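From: Adel Fahmy
Subject: Re: [preserves] Sour cherries and the sugar question

Hello all, and welcome to the folks who joined since March,

> I followed the Pálfi recipe to the letter and my sour cherry
> jam still came out like syrup. 15 minutes at a rolling boil,
> same as always. Do I cook it again or just call it
> pancake sauce?

Oh, I feel for you! My first two summers of cherries went exactly that way, and I ate a lot of pancakes. Sour cherries are very low in pectin, and the old Pálfi recipe (the one that has been going around this list forever) assumes you'll tie the pits in a cheesecloth bag and simmer them with the fruit. Somebody left that line out when it got retyped, and I'm afraid it may have been me.

You can certainly cook it again. Empty the jars into your widest pot, add the juice of a lemon and one grated tart apple for each batch, and bring it back up slowly. I live at 3,101 feet, so my set point comes at a lower temperature than the books give, and I gave up on the thermometer years ago in favor of the cold plate.

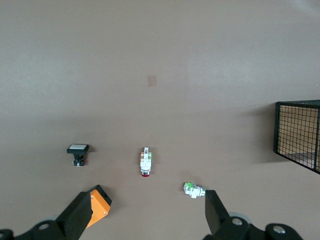
My mother did it the same way, with a saucer out of the icebox. Drop a little jam on it, wait a minute, and push it with your finger. If the skin wrinkles, take the pot off the heat right then – another two minutes and you'll have cherry taffy. New lids for the second round, please, and process them all over again.

As for sugar, I've cut mine down by a quarter with no trouble, but I wouldn't go lower without a low-sugar pectin. Plandero works for me. I've never gotten along with Prelto, though my sister swears by it.

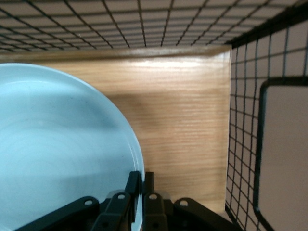
Blue plate, wood panel behind.

I'll type up the whole recipe again on Sunday, pits and all, and send it along. Do let us know how the second try goes!

Warmly,
Adel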